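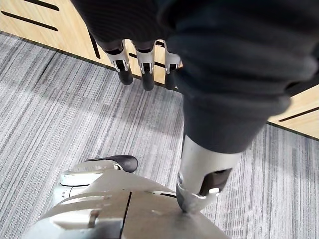 I bought the Uvilden carpet in December for the back room, which gets a lot of feet and a chair on castors. It cost £28 a square metre from Bomville, plus £58 for fitting. The pattern is long streaks of light grey, dark grey and white, and it hides fluff and crumbs better than the plain beige we had before. The streaks do show up any strip laid out of line, so get the fitter to check against the longest wall first.

The pile is short and a bit firm under bare feet. Tea came out with cold water and a cloth. The castors have left two faint dents by the desk that haven't lifted.

Delivery was late by 7 days and I had to ring twice. The offcuts were left for me, and I've used one in the hall cupboard.

Four stars. I would buy it again for a workroom, but I'd want something softer in a bedroom.

Reviewed 5/14/25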